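Hikthorpe bridal listings, README

Read this before you load the table into anything. I took the set over from Botond Oláh, who built most of it, and I trust it less than he did.

What it is

A table of 2618 wedding dress listings from 142 shops, with one row per dress per shop. Each row has the shop code, the town, the name of the dress, the label, the shape, the fabric as the shop gave it, the sizes on the rail, the asking price and whether the shop says you need an appointment. Most shops sell new dresses. 23 of them sell samples or second-hand, and those are flagged in the column called preowned.

Where it came from

Shop websites, copied by hand in November, with a second pass by Ursina Oberholzer on the rows where the price was missing. She rang the shops. Some gave her a figure, some gave her a range, and a fair few told her to book a fitting and find out. The last lot are marked "on request", and you should not fill them in with an average. People have done this and then written to me about how cheap lace is.

Access columns

step_free and fitting_room_access were added late, after a request from a reader planning a fitting for her sister. Both hold what the shop says about itself. We have measured no doorways. "Accessible" on a bridal shop's website can mean a level entrance, or a ramp kept out the back, or that whoever wrote the page felt it ought to say so. Treat a yes as a reason to ring up and ask how wide the fitting room door is.
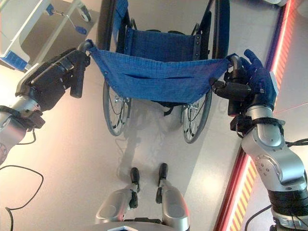
Folding wheelchair, left push handle and blue backrest.

If you are filling in new rows, leave these two blank unless the shop has stated something in writing. A blank is more use to me than a guess.

Known problems

Shape is a mess. One shop's fit-and-flare is another's mermaid, and Planeck calls nearly everything A-line. I have left the shops' own words in shape_raw and put my best reading in shape. You are free to disagree with it.

Sizes are worse. Bridal sizes run small against high street ones, and the shops do not agree on by how much. I would not compare sizes between labels at all.

Fabric says "silk" in 572 rows. I do not believe it. Several of those dresses are priced below what the cloth would cost, and when Ursina asked, two shops changed their answer to "silky". The rows stay as they were, with a query mark in fabric_check.

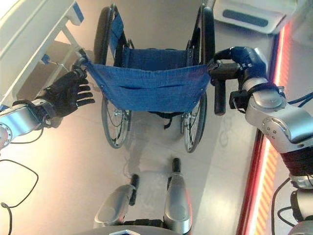 Duplicates are still in there. The same dress turns up under different names where a shop has renamed it, and Tuominen and Fudunetti both seem to do this every season. Botond matched some of them by photograph. I undid the matches I could not see for myself - which was a good many - so the count of separate dresses will come out too high.

Price is in pounds and is meant to include VAT. It does not include alterations, and anyone using this to work out what a wedding dress costs should think hard about that. No shop on the list put its alteration charges anywhere I could find them.

What not to use it for

Ranking shops. Guessing what is in stock today. Any sentence that begins "the average bride".

Changes

1.2: access columns added, preowned flag corrected for three shops.
1.1: phone prices added.
1.0: Botond's original table.

Corrections are welcome if you send the shop code and say where you got the new figure. "My cousin works there" will not do.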